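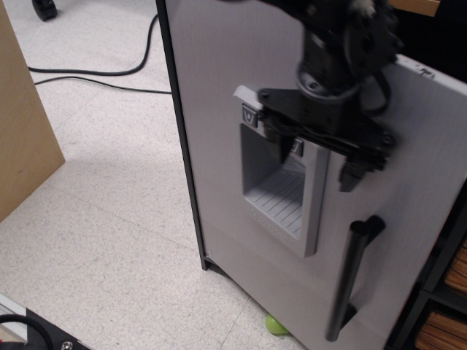 **rongrong_yin** replied:
Leonidas, I'd hold off on signing anything with Leklow until you've lived with the well water through a wet March. Ours tasted of pennies every spring for years, and then the county cleared the ditch up the road and it was sweet as anything.

**L_Katsaros**
Thank you, Rongrong, that's kind of you. The fellow quoted me 2200 for the whole-house softener, and my wife says the tea has a skin on it - she's right, it does. I just hate to spend it if a pitcher would do.

**chinyere.a**
A pitcher won't touch hardness like you get out at Torkancombe! We ran one for two summers and the kettle still looked like a cave. Get the softener and enjoy your showers (your towels will thank you too).

**rongrong_yin**
Well, I disagree, Chinyere, with love. Softened water tastes flat to me and I wouldn't put it on my tomatoes. I'd leave the kitchen cold tap off the loop and spend around 1000 on a smaller unit.

**JunhaoZ**
Did you get a lab test, or only the salesman's strip? Send a proper sample before you choose.

**L_Katsaros**
Only the strip. I'll drop a bottle at the lab on Friday and post the numbers when they come.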